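How do you serve soup at a sit-down dinner without wrecking the table (or your manners)?

Asked by Gijs Verschueren, September
4 min read

My mother-in-law turns 64 at the end of the month and I've offered to host. Sit-down dinner, real napkins, the works. First course is going to be a tomato and fennel soup because it's the one thing I make that people ask for again. My trouble is that I grew up in a house where soup came in a mug. Do I bring it out already in bowls, or ladle at the table? Does the spoon go toward you or away from you? Can people dunk bread? And what do you do with the spoon when you're done? I've read so many rules that contradict each other that I'm ready to serve chips and dip. Any help appreciated!

Answer 1
by Mundness

Spoon goes away from you. Bread stays on the bread plate. Don't blow on it, don't slurp. Done.

Answer 2
by Brotano

I did catering for years before my knees gave out, so I've carried a lot of soup across a lot of carpet (my worst night was a wedding with 60 guests and one very steep ramp). Don't panic, this is easier than it sounds.

Bowls or ladle: both are fine. If your dining room is close to the kitchen, fill the bowls in there, no more than two thirds full, and set each one on a plate before you carry it out. The plate catches drips and gives people somewhere to put the spoon. If you own a nice tureen, by all means use it, just put it on a sideboard and ladle from there. Reaching over shoulders with a full ladle is how blouses get ruined.

The spoon: you dip it at the edge nearest you and push away toward the far side, then sip from the side of the spoon. Same idea when you tip the bowl for the last bit, tip it away from you. When you're finished, leave the spoon on the underplate if the bowl is shallow enough to look silly with a spoon sticking out, otherwise resting in the bowl is fine too. People argue about this one and I've stopped caring.

Bread: tear off a bite, butter that bite, eat it. Dunking is technically a no at a formal table. At a family birthday I'd watch what the birthday lady does and follow her lead!

One more thing, warm your bowls. Low oven, ten minutes, and use a towel when you take them out.
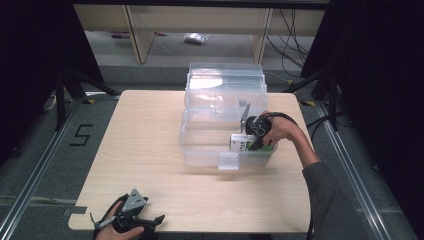

Answer 3
by Jerkska

Agree with most of what Brotano said but I would NOT leave the spoon in the bowl if there's a plate under it. My grandmother would have haunted me. Plate, right-hand side, every time.

Also, wait for the hostess to pick up her spoon before anyone starts. You're the host, Gijs, so that's you, and if you stand around fussing in the kitchen everybody's soup goes cold. Sit down! And maybe skip the croutons, they're noisy and they shoot off the spoon.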